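Galindo Grip-Compare: simulated wrist-camera episodes for two parallel grippers

Version 3, released in March. Maintained by the Vustmont simulation group.

Summary

Galindo Grip-Compare is a set of 3,049 simulated pick attempts recorded with two parallel-jaw gripper models on the same arm. It was made to compare how the choice of gripper and wrist camera mounting affects a policy trained on images alone. All episodes were rendered. There is no real-world footage in this release.

The two gripper models are called Fetside and Rakidton in the metadata. Fetside is the narrow model, with short fingers and flat pads. Rakidton has longer fingers and a wider stroke. Both are driven by the same position controller with the same gains, so differences in closing speed come from the finger geometry and the joint limits in the model files.

Contents

Each episode folder holds a wrist camera stream, a fixed overhead stream, joint positions, gripper opening, commanded actions and a result flag. Streams and joint data share one clock. The overhead stream is missing from 132 episodes recorded before the camera was added to the scene file. These are marked overhead_missing in the index and should be filtered out if you train on both views.

Surfaces and lighting

Tabletop textures are drawn at random for each episode from a pool of 208, which includes plain colours, wood grain, cloth and stone. Light position and strength are also varied. We kept the strongly patterned textures in the pool on purpose. In our trials, policies trained only on plain tables did poorly on veined stone, where the contrast of the pattern is often higher than that of a small target.

The wrist camera sits behind the fingers and looks out past them, and the gripper body takes up a strip along the bottom of the view. The strip is left in the stored images. If you crop it, crop both gripper sets by the same amount or the comparison is no longer fair.
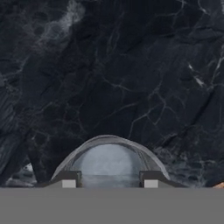
Wrist view over a dark marble texture. Finger pads at bottom centre, with a partly visible orange-tan object at the right edge.

Views with the target at the border, or out of view altogether, are common in the approach phase. Start poses are sampled without checking that the target is visible. A policy using the wrist stream alone therefore has to search, and the time spent searching is counted in the episode length.

Splits

The test split has 327 episodes and uses textures that do not occur in training. Fetside and Rakidton episodes are not balanced in the training split. Use the gripper field to resample if this matters for your work. There is no separate validation split.

Result flag

An attempt is marked as a success if the target is at least 5 cm above the table at the last step and both pads report contact. Objects wedged against one finger and lifted are marked as failures, though a few of these may look like good grasps in the overhead view.

Known problems

Gripper opening is stored in metres for Fetside and as a fraction of full stroke for Rakidton. The loader converts both to metres. If you read the files directly, you must do this yourself.

Contact flags flicker when the pads close on very thin objects. A five-step median filter removes most of it.

Camera mounting offsets in version 2 had the wrong sign on the pitch angle. Images were correct, but projected points were not. Do not mix calibration files between versions.

Licence

Free for research and teaching. Model files for the two grippers are covered by separate terms, supplied in the models folder.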